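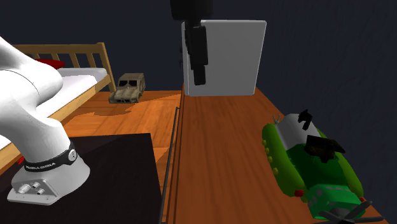 Subject: Re: [oldwalls] Has anyone tried the Kistus damp unit?

Benjamín Orellana wrote:

> Hello all. We moved into a stone cottage at Omemby in the spring and the
> north wall of the back room has a tide mark up to the windowsill. A man
> from Kistus came to look. He put a meter on the wall and it read 93, then
> he put it on an inside wall and it read 11. He says this is classic rising
> damp and that their wall unit will dry it out by reversing the charge in
> the stone. It plugs into an ordinary socket, there is no drilling, and he
> says most customers see a difference by the end of the first winter.
> There is a guarantee for 33 years.
>
> I would sooner do this than have the wall injected, which the previous
> owner already had done on the front and which does not seem to have
> helped. He has held the price for us until the end of September. Does
> anyone here have one? Is it worth having?
>
> One more thing, the plaster on that wall was redone not long before we
> bought. It looks very smooth. I don't know if that matters.

Benjamín, welcome to the list.

I don't have one and I wouldn't buy one, but let me go through it in order, as I may be wrong on some of it and others here will say so.

First the meter. If it's the sort with two pins, it passes a small current between them and gives you a figure. It is meant for timber. On timber the figure means something, within reason. On plaster or stone it goes up with water, but it also goes up with salts, and with foil-backed paper, and with old soot in a chimney breast. A wall that was soaked a generation ago and has been dry ever since can still send the needle right over if the salts are sitting in the surface. So 93 on one wall and 11 on another tells you the walls are different. You knew that before he knocked on the door. It doesn't tell you where the water is coming from, or even that there is much water there.

Did he go outside? You don't mention it. I'd have thought that anyone asked about a damp wall would start by walking round the back of it and looking at the ground, the gutter and the pointing, and I'd be wary of a survey carried out entirely from the hearthrug.

Then the unit. "Reversing the charge in the stone" is the kind of thing that sounds as if it ought to be science. There are real systems which use electrodes fixed into the masonry and a current passed through it, and people argue about how well those work. A box that plugs in and touches nothing is a different animal. I have read the Kistus leaflet (they had a stall at the county show and I took one home) and it has a drawing of arrows going up a wall and then arrows going down a wall. It has no readings in it. No samples drilled and weighed before and after, no wall left without a box to compare with. I asked at the stall whether such a thing existed and was given a pen.

"Most customers see a difference by the end of the first winter" -- well, quite possibly they do. You move into a cottage that has stood shut up, you light a fire, you open the windows on a good day, you clear the gutter while you're at it. I'd expect to see a difference with a potted fern plugged into the socket.

As for the guarantee, ask to see the whole wording. The ones I've read cover the unit and leave out condensation, penetrating damp, salts, leaks and any ground level above the floor, and by the time you have crossed all those out there is very little wall left. Ask too who stands behind it. Thirty-odd years is a long time for a small firm. The people who injected my mother's kitchen were called Vendinau, and they gave her a very handsome certificate, and when we came to use it the number rang in a tyre shop.

Now your last paragraph, which I think is the most useful one you wrote. Yes, it matters. Get a key or a coin and scratch the new plaster somewhere low down behind the furniture. If it's hard and grey underneath the skim, somebody has put cement render on a stone wall, and the water that used to come out through the lime over the whole face now has to come out where the render stops. That would give you a mark at a nice level height, just as you describe. It's a very common thing to do before a sale.

What I would do in your place costs almost nothing. Go out in heavy rain, with a coat and a torch if need be, and watch the gutter above that wall for a good long while. Look for the place where it comes over the back. Then see how high the soil is against the stone. In half the cottages round here the garden has crept up the wall over the years and someone has laid a path on top for good measure. If the ground outside is higher than your floor inside, dig it away, slope it off from the house and wait a full year before you pay anybody for anything. I know a year is dull. Stone is slow.

We did this at Montecinos, my aunt's old place, after two different firms had each told her she needed something different and dear. There was a downpipe that went into the ground and, as far as we could find out, went nowhere at all. We took it to a proper drain and hacked the render off the inside. The wall is not bone dry now and I don't suppose it ever was. It has stopped shedding salt on the skirting, and you can hang a picture on it.

I'm less sure what to say about the front, where you say the injection hasn't helped. I have never been persuaded by injection in thick rubble walls, the middle being mostly loose fill and air, so there is nothing continuous to inject. There are people on this list who disagree with me, and they can put their side.

About the price being held until the end of September -- it will still be that price in October. Possibly less.
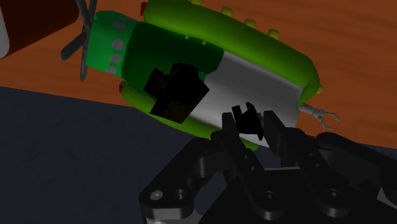 > If I take the render off, how long should I leave the bare wall before putting lime back on?

Leave it until the following summer if you can live with the sight of it, and brush the salts off dry as they come to the surface. Don't wash them, you only send them back in. If you must cover it sooner, use a weak lime plaster and treat it as a throwaway coat that will take up the salts and be hacked off later.

If you do dig out the back, tell us what you find under the path. I'd also like to know whether the Kistus man leaves you anything in writing with those two readings on it, and where on the wall he took them. Take your own in the same spots when the weather changes, if you can borrow a meter. Don't buy one specially. Mine lives in a drawer and I use it on firewood.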